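Darkix Surface Cleaner, Concentrate
Sold by Skeltthorpe

Darkix is a liquid cleaner for sealed, painted and laminated tabletops in classrooms, playrooms and waiting areas. It is supplied as a concentrate and diluted in cold water before use. It contains no bleach and no added scent.
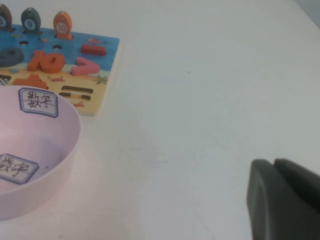

Dilution depends on the type of mark. Use one capful per quart for daily wiping and two capfuls for built-up marks. Faint gray smudges and scuffs on a matte white top, like those beside the fish puzzle, call for the stronger mix. Apply with a damp cloth, leave for four minutes, then wipe with clean water. Do not use a scouring pad on matte finishes.

Pack sizes
Single bottle
Case of 6 bottles
Measuring cap included with each bottle

Not suitable for bare wood, waxed wood or unsealed stone. Test on a hidden area before first use. Wooden toys should be wiped with a barely damp cloth and never soaked.
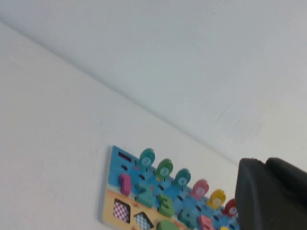

White tabletop with wooden puzzle board.

Storage
Keep the cap closed and store upright, away from frost. Mixed solution should be used within 2 days. Keep out of reach of children.

Orders
Trade accounts are handled by Onyekachi Olatunji at the Sellside counter. Orders placed before 2 p.m. leave the same day. The Babalola spray bottle is sold separately.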